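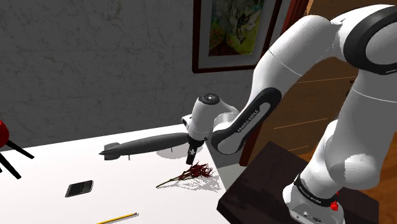
成都，十月

Stelteck电动磨甲器使用记录：比宣传页吵，比指甲剪慢

先交代我对这类东西的态度。宠物用品里凡是带个马达的，我都默认它解决的是主人的焦虑，跟动物关系不大。家里抽屉底下躺着一个自动逗猫球、一把带喷雾的梳子，还有一只会报错的喂食器，都是当年信了宣传页的结果。所以Stelteck这台磨甲器我在购物车里放了大半个夏天，最后下单，纯粹是因为家里的狗又一次在剪指甲的时候把我撞到了茶几上。

狗是中型串串，8岁，黑指甲。养过黑指甲狗的人知道这意味着什么：血线根本看不见，剪下去全凭感觉。以前我用的是一把Prarkix的铡刀式指甲剪，便宜，刀片也还利，可是剪到过一次肉，流了不少血，从那以后它听见抽屉响就往床底下钻。

到手价138元，在Khattak的网店买的，附一小盒替换砂头和一根充电线。没有收纳袋。宣传页上主机立在一个漂亮的底座里，底座要另买，这件事写在详情页很靠下的位置，字还是浅灰色的。

关于“静音”

宣传页的第一句话就是静音。我不知道厂家是在哪里测的，也没标离多远测的。在我家晚上关了电视的客厅里，低速挡的声音接近一把便宜的电动牙刷，高速挡就更尖一些，带一点哨音。人听着不难受，狗的反应是耳朵往后一贴，头扭过去看着墙。

比声音更要紧的是震动。磨头碰到指甲的时候，那种麻会顺着趾骨往上走，你用自己的手指甲试一下就明白了。我建议每个买磨甲器的人都先磨一下自己的大拇指，再决定要不要往狗身上用。Stelteck的低速挡在我指甲上是痒，高速挡是酸。厂家的说明书里完全没有提这一点，反倒花了整整一页讲外壳的颜色灵感来自哪片海。

挡位只有2个，按一下低速，再按一下高速，第三下关机。问题就在这里：你想在狗开始挣扎的时候立刻停下来，如果正好在低速，就必须先经过高速。我不明白这种设计是怎么通过的。狗本来就紧张，手里的机器突然尖叫一声，前面喂的零食全白喂了。后来我学会了先把机器拿开再按，可这是我在迁就它。

磨起来怎么样

磨是能磨的。砂头转得稳，我用的这段时间里没有卡死过，稍微压重一点会明显变慢，这倒算个优点，手重的人不容易一下磨过头。边缘处理得很圆，磨完以后狗扑到腿上不会划出白道子，比剪的强很多，这个我承认。

慢也是真慢。如果指甲已经长到走路嗒嗒响，光靠磨，我估计大多数狗都忍不到你磨完。我第一次老老实实从头磨到尾，四只脚没磨完，花了20分钟，后面一半时间都在重新把狗哄回垫子上。现在的做法是先用那把Prarkix剪掉一个保守的尖，再用磨甲器收边。那么问题来了，一个号称“告别指甲剪”的产品，最后还是得配着指甲剪用。

发热也要说一句。同一个指甲连续磨，砂头和指甲接触的地方会烫。我的习惯是碰一下、抬起来、换下一个趾头，转一圈再回来。说明书上写“可连续使用”，我猜它说的是电池，没在说狗脚。

粉尘方面，机器前端有个透明罩，宣传页叫它“集尘仓”。这个名字太大了。它就是一个罩子，能挡住一部分往脸上飞的粉，剩下的落在垫子上、裤子上和狗脚毛里。磨完有一股烧头发似的味道，开窗散一会儿就没了。罩子上有大中小几个开口，中间那个适合我家的狗，小的那个我怀疑只有猫或者吉娃娃用得上。脚底毛长的狗一定要先修毛，或者拿只旧丝袜套在脚上让指甲戳出来，不然毛会绞进去。我家这只毛短，没出过事，但朋友家的贵宾用别的牌子绞过，场面不太好看。
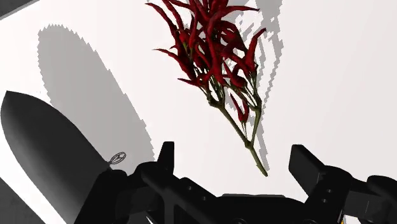
那个配套的App

对，磨甲器有App，叫Plirura，扫包装盒上的码下载。我装它的时候已经带着偏见，装完以后偏见加深了。

它能做的事情有：提醒你该磨指甲了，记录上次磨的日期，以及让你给狗建一个“足部健康档案”。建档案要填品种、体重、生日、是否绝育，还要我的手机号。机器本身没有蓝牙，跟手机没有任何连接，所以所谓“记录”就是你自己点一下按钮。这和在冰箱上贴张纸条的区别，在于纸条不会在半夜推送零食优惠。

App里还有一段教学视频，主角是一只躺在沙发上睡着了的金毛，全程没有睁眼。我看了很羡慕。如果我的狗也这样，我拿锉刀都能磨。

我用了没多久就卸载了，磨甲器的使用不受影响。客服问我为什么没有完成激活，我问不激活会不会影响保修，对方发来一段复制的文字，没有回答这个问题。后来再追问，说有订单号就可以。那激活的意义是什么，我到现在也不清楚。

续航和砂头

充满一次能用很久，我从收到到写这篇，只在开头充过一次，现在指示灯还没变红。按我每周磨一回的频率，续航不是需要操心的事。

要操心的是砂头。大型犬、指甲硬的，磨损会快很多。我这边第一个砂头用到现在，中间一圈已经发亮，磨起来打滑，得多蹭几下，蹭得越多越热。替换砂头只有原装的，尺寸和市面上常见的那种差一点点，我拿以前手工电磨剩下的试过，套不进去。至于原装砂头以后还卖不卖、卖多少钱，我查的时候Khattak店里显示缺货，页面上写着“敬请期待”。一个耗材需要期待，这让我对138元这个价格重新想了一遍。

换砂头倒是简单，拔下来，插上去，没有工具。第一次拔的时候很紧，我拿布垫着才拔动。

狗后来接受了吗

部分接受。我用了很笨的办法，先把关着的机器放在饭盆旁边，过几天再开着放远一点，再过几天拿机身的尾部贴一下它的脚背，给一块冻干，结束。真正开始磨已经是好一阵子之后的事，而且每次只磨一只脚，磨完就放它走。前脚现在基本没问题，后脚还是会抽，右后脚尤其不愿意，可能跟它以前伤过有关系，我没有强求。

要提醒的是，这套脱敏的功夫换成指甲剪、换成别家更便宜的磨甲器，一样做得下来。评论区里很多人说“自从换了Stelteck狗狗再也不怕了”，我看那些评论的追评，好几位也提到了慢慢来、给零食。功劳算在谁头上，各人自己判断。如果狗已经怕到会咬人，那先去问兽医或者正经的行为训练师，别指望一台机器。

买不买

如果你家狗是黑指甲，你自己又剪出过血，手已经抖了，那买一台磨甲器有道理，出错的余地确实比剪刀大。至于是不是非得这一台，我觉得未必。它的砂头稳，边缘磨得圆，电池耐用；开关设计别扭，罩子名不副实，耗材供应看不清楚，App可以当它不存在。

白指甲、血线看得清、狗又老实的，一把好剪刀加一根锉条足够了，省下的钱买冻干。

养猫的我不推荐。邻居借去给她家猫试，当天晚上就还回来了，手背上贴着创可贴。

我自己会继续用下去，毕竟买都买了。砂头什么时候到货，什么时候再来补一句。要是一直不到货，这台就跟那个逗猫球放一个抽屉。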